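Plilen hand gripper

The Plilen is a hand-held gripper used at the Clomusdale workshop to record grasping tasks, which are later used to train robot arms. A person carries it by the handle, squeezes the trigger, and the two fingers close just as they would on the end of an arm. It is a wonderfully simple machine, and much of its charm lies in how easily it can be taken apart, cleaned and put back to work! This article covers its setup and routine care.

Setup

The gripper is prepared on a bench before it goes anywhere near a task. The camera bracket goes on first and is tightened with a 4 mm hex key, then the fingers are fitted and the trigger is worked slowly through its full travel. Both fingers should start moving together. If one lags (a common thing on older units), the linkage is loosened, squared up by hand and tightened again.

Calibration takes a little patience and rewards it richly. The operator opens and closes the fingers 50 times while the software logs the opening width, and the resulting curve should come out smooth from end to end. A step in the curve nearly always means grit in the slide. The Disudham variant has a longer slide and needs a second pass at half speed.

Finger care

The fingers take the hardest wear of any part. They are wiped with a damp cloth after each session, and checked for nicks along the gripping edge. Flexible fingers slowly take a set, bending inward even at rest, and a pair in that state is swapped out as a pair. Mixing old and new gives a lopsided grip that is surprisingly hard to spot by eye and very easy to see in the data.

Fasteners at the base of each finger are checked at the same time. A loose one clicks faintly when the trigger is released, a sound that regular users learn to pick out across a room.

Check on mixed objects

After any repair the gripper is tried on a crowded pile, where soft, slick and stiff things sit close together. Cloth is a lovely test of finger alignment, as a thin fold slips out of any gap between the tips. Boxes show whether the grip twists, and thin plastic bags show how well the fingers let go. 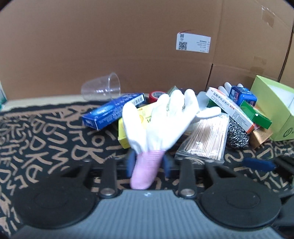
Storage

Units are stored with the fingers open and the trigger unloaded. The Ait Ali case, a padded box made for the Clomusdale units, holds the gripper, a spare pair of fingers and the hex key. The slide gets one drop of light oil every 60 hours of use, and the camera lens is capped.

Related articles
Disudham variant
Ait Ali case
Slide cleaning
Finger replacement

Filed under: Grippers | Workshop equipment | Maintenance

This site uses cookies to remember your reading settings. Accept | Manage choices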